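Firearms in State Law, Unit 4: Permits, Preemption and Record Keeping

6 min read

This unit covers who may set rules on the purchase and carry of handguns, and how those rules are recorded. Bring the Bratu reader. Holst's chapter on local ordinances is required; Crăciun's reply to it is optional.

4.1 Levels of authority

Federal law sets a floor for dealer licensing and for the classes of people barred from possession. States add their own rules on permits, storage and transport. Cities and counties may act only where the state leaves them room. A statute that removes that room is called a preemption statute.

Preemption can be express or implied. Express preemption names the subject and says that local rules on it are void. Implied preemption is found by a court when state rules are so complete that a local rule would conflict with them. Holst treats the two as separate tests. Crăciun argues that courts often blend them, and cites storage cases in support.

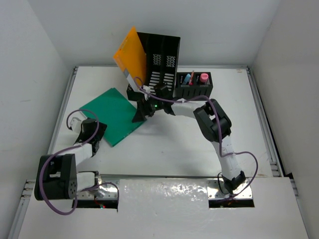 4.2 Permit systems

Under a "shall issue" system, the office must grant the permit if the applicant meets the listed conditions. Under a "may issue" system, the office keeps some discretion. The Bruen decision of 2022 sharply limited the second type for public carry. A third group of states requires no permit to carry, though many still issue one for use in other states.

For the Plesen problem, assume a processing limit of 30 days and a county with 1488 applications on file. Of these, 147 are past the limit. Identify the remedy available to a late applicant, and state whether the county may extend the limit by ordinance.

4.3 Records

Distinguish three types of record: the dealer's sale record, the permit file, and the background check log. Each has its own retention period and its own rule on public access. Do not cite one rule for another; this was the most common error in the April papers.

Reading for Unit 5: Bratu, the chapter on transport across state lines. Written answer to the Plesen problem, 300 words maximum, due at the start of class.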